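Ornside Photo Group
Minutes of the regular meeting, May 23, 2022

Present: Inna Horobets (chair), Ihor Vakulenko (minutes), and 7 members as signed in.

1. Previous minutes
Accepted with one correction. The darkroom key deposit was recorded as refundable. It is refundable only if the key comes back.

2. Portrait project, Harasym Street
Inna reported that 201 frames have been shot so far. She wants to show the sitters in pairs, one picture posed and one taken between poses. Ihor asked how a viewer would know which was which, and whether the second kind is any less posed once the sitter has worked out what we are up to. Inna said the captions would explain. Ihor said that if the captions have to do it, the pictures are not doing much. Left open. Inna will bring twelve pairs without captions and we will see who can tell.

3. Wusent scanner
The quote came in at 2,524, delivery included. The seller says it will pay for itself in a year. No figures were attached to this claim. Last year's lab scanning bill was 900, so the arithmetic looks closer to three years, and that assumes it never needs service. Decision put off until we have seen a scan of one of our own negatives. Ihor to send one.

4. Exhibition at Clevham
The gallery now offers the back wall only. The earlier email said both walls. Inna believes this can be talked around. The minutes note that she believed the same about the opening hours. Print sizes to stay undecided until the offer is in writing.

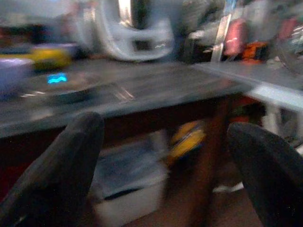 Dark gray tabletop, with motion blur.

5. Blur and sharpness evening
Proposed for June. Several members like the idea of a night given over to unsharp pictures. Ihor asked for some test of when blur is a choice and when it is a slow shutter. None was offered. Agreed to go ahead, two prints each, no artist statements.

6. Any other business
The print washer still leaks. Inna has a washer ring that may fit.

Next meeting in June, date to be sent by email.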